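Minutes, Grarkport resort planning meeting, 10/04/2023

I'm typing these up from my scribbles, so shout if I got something wrong!

1. Spa
We're keeping the name Ferkari (I still love it). The treatment menu goes up to 60 minutes for now, and longer massages can wait until we have more staff.

2. Beach suites
All 17 open in October. We went back and forth on the nightly rate and settled on $600 with breakfast, though I'd have gone lower. Two-night minimum on weekends.

3. Airport transfers
Pernance will run the shuttle. I'm calling them about late arrivals and about car seats, which we forgot last time.

4. Lobby bar
Brown stone with pale veins is still my favorite for the counter, and most of the room agreed – yay!

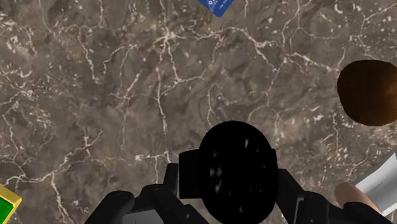 5. Restaurant
Vörös stays dinner only. I'll send the new menu around before we meet again.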